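Two arms on one bench: notes for the Torley workshop evening
5 October 2021

Slot is 30 minutes including questions. Slides are mostly wiring diagrams, so talk to the room.

Opening
Say what the build is: two small arms, one shared table, one controller, put together over evenings at the workshop. Say what it is for: moving household objects between a table, a tray and a drawer. Skip the history of the first version unless asked.

Mounting
Both bases sit on the back edge of the table and face forward. First attempt had them clamped to the tabletop alone, and the top flexed when both arms moved together. They are now bolted through to the Grabner rail underneath. Flex is still measurable but small enough to ignore at the speeds we run.

Cabling is the part people underestimate. Power and data leave from the rear of each base, with slack for the full swing of the first joint. Leave more slack than looks tidy. We lost 2 connectors to a cable that was neatly tied and too short.

Calibration
Each arm knows where its own base is and has no idea about the other one. The Plelach script touches both grippers to the same set of points and solves for the offset between them. Run it again after any bolt has been touched. Mention that the offset file is plain text and can be edited by hand, and that editing it by hand is a bad idea.

Objects
Choose things that differ in shape and in how they fail. A box has flat sides and a predictable grip, but crushes. A lemon rolls. A bottle on its side rolls in one direction and has a cap that catches a finger. 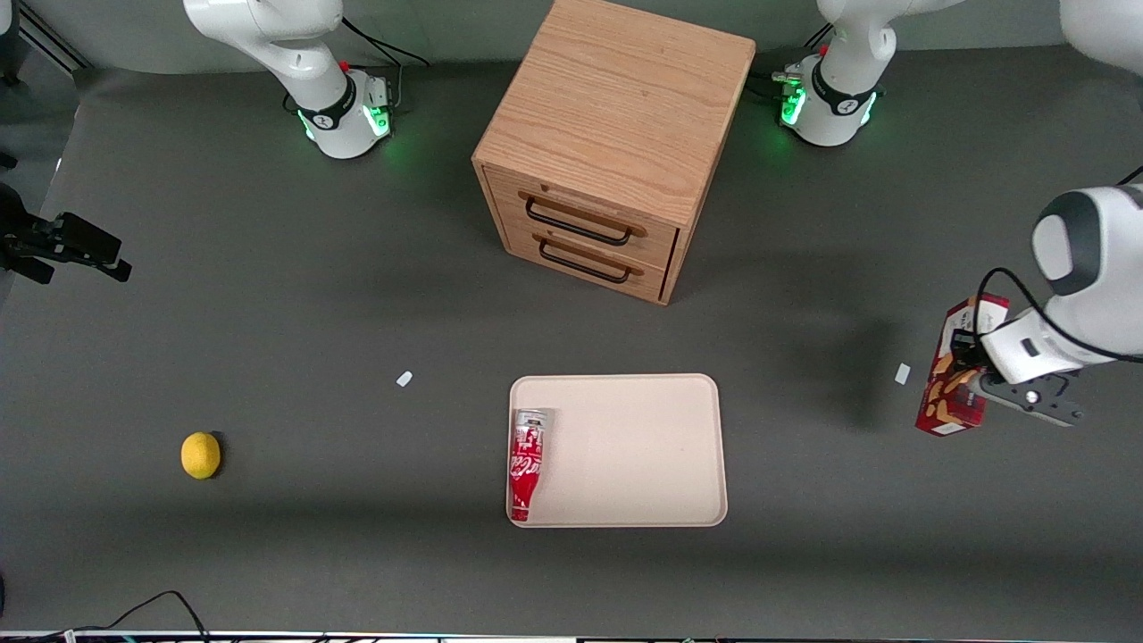
Grip force is set per object in a short table. For card packaging, start low and step up until the box stops slipping when lifted. The fingers close on position first, then switch to force once contact is detected. Without that switch the boxes come out with a waist.

The drawers are a separate problem. A handle fixes the direction of pull, and the arm has to follow it closely or the whole cabinet slides across the table. We tried weighting the cabinet. A softer wrist setting worked better — the arm gives a little sideways and the drawer runs on its own guides.

Logging
Enilik is our logger. It writes joint positions, gripper force and video to one folder per run. We have 2758 runs stored, nearly all of them short. Name the folders by object and task at the start; renaming them later took longer than writing the logger.

Limits to admit
No collision checking between the arms beyond a fixed keep-out zone down the middle. Handing an object from one arm to the other works only at 4 set positions.

Questions likely
Cost: see the parts list on the last slide.
Can it run unattended: no. The stop button stays within reach of whoever starts the run.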